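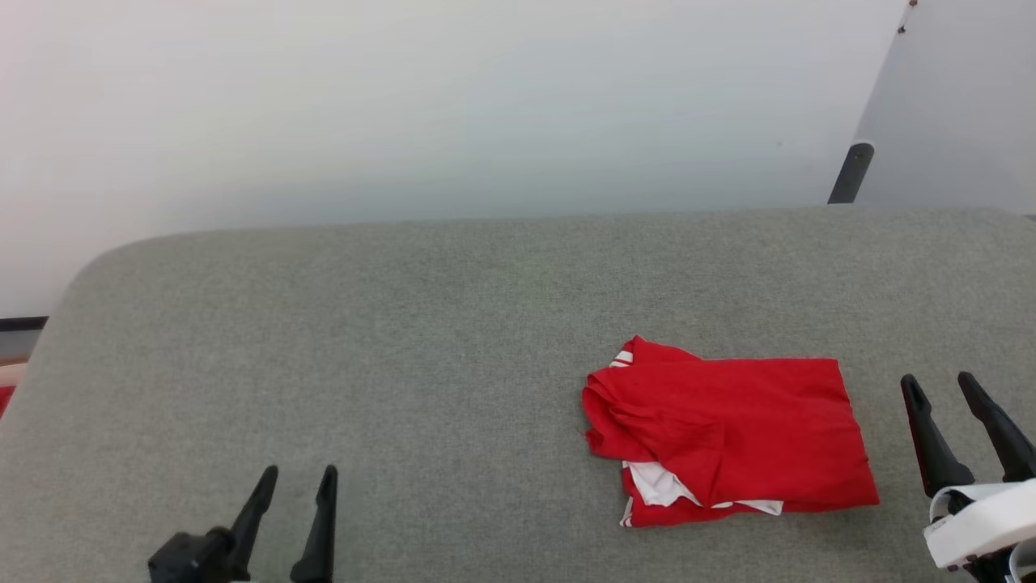 A red garment, likely a T-shirt, with white showing at its edges, partly folded by the look of it, on the gray table.

"People apologize to me for their T-shirts," she says. "They bring in a bag, they open the bag, and they say sorry. I have seen four people apologize to the bag."

She runs the folding evenings at the Rendwood laundry in Tilldale, and she would like it known that she did not come up with the idea. The owner had a back room and a customer had a complaint about her closet. Somebody put up a sign. She had once worked in the stock room of a clothing store called Hilar, which made her the closest thing to an expert on the premises.

Hilar, she says, is where she learned speed. "We got a delivery of 2000 shirts one October and the manager handed me a plastic folding board like it was a sword." She still owns the board. It is behind her refrigerator, where it fell.

She doesn't teach with it. Her view is that a person who learns on a board can fold only when the board is around, and that most people are not going to pull one out on a Sunday night with the TV on. She teaches on a plain table with a soft gray top. Slick tables make her cross. "You get one side nice and the whole thing slides off toward the other side of the room. On something with a bit of grip, the shirt stays where you left it. It might be the only thing in my life that does."

I ask where beginners go wrong, and she is off before I finish.

"They start folding too soon. You have to lay it down and flatten it first, and flattening is boring, so they skip it. Then they get two edges straight and they're very proud, and the rest of it is a cauliflower." She makes a cauliflower with her hands. "So then they press on the cauliflower. You can't press it out. You have to open the shirt back up, and people hate that. They look at me like I've asked them to give back a prize."

Trim is her other subject. She likes a shirt with some white on it, at the neck or the hem, as it tells on you. A plain shirt can be crooked all the way through and look fine from the door. With a contrasting edge, any bit that wanders is going to show. Red and white is her favorite for a first lesson, "so they can see the trouble they're in."

Her own method has nothing fancy about it. Face down, smooth from the middle out, one side in, sleeve back, other side in, then up from the bottom. She has been sent the video where the shirt folds itself with a pinch and a flip. She has been sent it by her dentist. "It's a lovely trick. Do it 32 times in a row and tell me how your wrists are."

She once counted her own T-shirts and got to 124, a number she gives in the tone of someone reporting a parking ticket. Most of them live in a dresser. The others live on what she calls the chair.

So her drawers at home must be beautiful?

"Two of them are."

And the others?

"The others have shirts in them," she says, and asks if I want more coffee.

She does not believe folding will change anyone's life, and she gets a little short when I bring up the books that say it will. A man who drives over from Mabuza told her he felt calmer after his second evening. She told him it was probably the dryers. They're warm and they hum, and the room is right behind them.

What she'll promise is that you can find the blue one without taking out the green one. If you stack them upright, she adds, you can see them all at once, and then you find out how many are gray.

The next evening is Mon 12 October. Bring a few shirts of your own, washed, and leave the fitted sheets at home. She has been asked about fitted sheets. She rolls hers into a ball and shuts the door on it.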